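Can a Machine Do My Chores Yet?
Project report, Intro to Automation, spring term
Zhenhua Ye (with Khải Ung and Vaida Šimkus)

I picked this topic for a selfish reason: I hate wiping down the kitchen. My roommate Khải hates it more, so when our instructor, Helmi Ikonen, said we could choose any question as long as we could go find out something about it, we both wrote down more or less the same thing. Are machines ready to do this for us or not?

What we did

First we made a list of chores. We asked people in our dorm and the folks at Cletach, the little housewares shop where Vaida works Saturdays, to write down everything they'd hand over to a machine if they could. We got 404 answers, and a lot of them were the same five or six things (dishes, laundry, wiping, restocking, trash, and one very long note about cat litter). Then we read whatever we could find and looked for people collecting hand data on simple jobs, to see what kinds of objects they use.

I went in thinking the hard part would be the big stuff, like carrying a laundry basket up the stairs. I was wrong about that! The hard part is small, soft and squeezy. Take a towel. You and I grab one without thinking, but it has a different shape every single time you put it down, and a program that expects the shape from last time is in trouble. Bottles are nicer because they keep their shape, but then you have to press the pump without tipping the whole thing over, and there goes your afternoon.

Hands are where a lot of this starts, so we spent a good part of the project on how people record them.

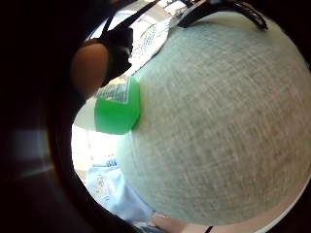
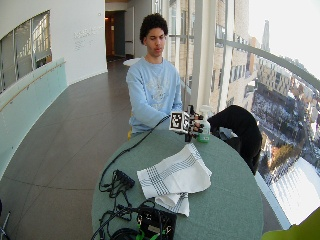
Vaida's idea was that we should try being the robot ourselves, and it was the best thing we did all term. We put on thick oven mitts (no fingers, basically a gripper) and did three chores each: fold a dish towel, pump soap into a bowl, and put eight cans on a shelf. Cans were easy. Soap was okay once I learned to brace the bottle against my other mitt. Folding was a disaster. Khải got so annoyed he tried to use his chin, and we had to make a rule about chins.

After that I had a lot more sympathy for the machines.

The shop floor

Ojārs Zariņš, who manages the stockroom at Cletach, let us sit with him on a Friday morning while he restocked. The shop tried a shelf-scanning cart from a company called Drilturine last year. It rolled down the aisles at night and made a list of gaps, and he liked the list. "It tells me what's missing," he said, "but I'm still the one with the box." The cart logged 1579 gaps in its first month and 717 of them were things a customer had just shoved behind something else. A person sees that in a second and pulls the item forward. The cart had no arm, so it could only complain.

I asked if he'd want one with an arm. He thought about it for a while and said maybe for paper towels, never for glasses.

So, can they?

My answer after all this is: some of it, if you set the room up for them. Floors, yes. Counting and checking, yes. Picking up one known object from a known place, pretty much. Wiping a counter that has mail, a banana and somebody's keys on it, I don't think so, at least from what we read and saw.

Khải disagrees with me and wants it on record that he thinks we'll have a decent kitchen robot before we finish paying off our loans.

If I did this again I'd time the oven mitt chores properly, with more than three people, and I'd add a try with tongs. I'd also ask Ojārs for the cart's later months, as we only looked at the first one.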